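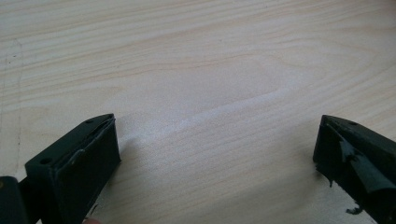

Go before breakfast, my aunt always told us, or the good rye will be gone. She meant the bakery in Tostaleo, which lights its oven at 2 in the morning and bakes 300 loaves.

I've been going since June, and oh, the smell on that hill!
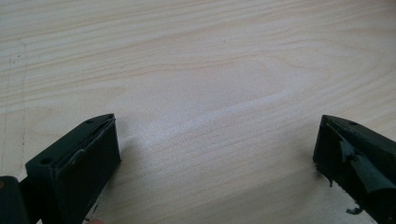 Rye keeps better than any bread I know, wrapped in a plain towel. I slice mine on pale wood, with long grain lines like these, and eat the heel first (with far too much butter).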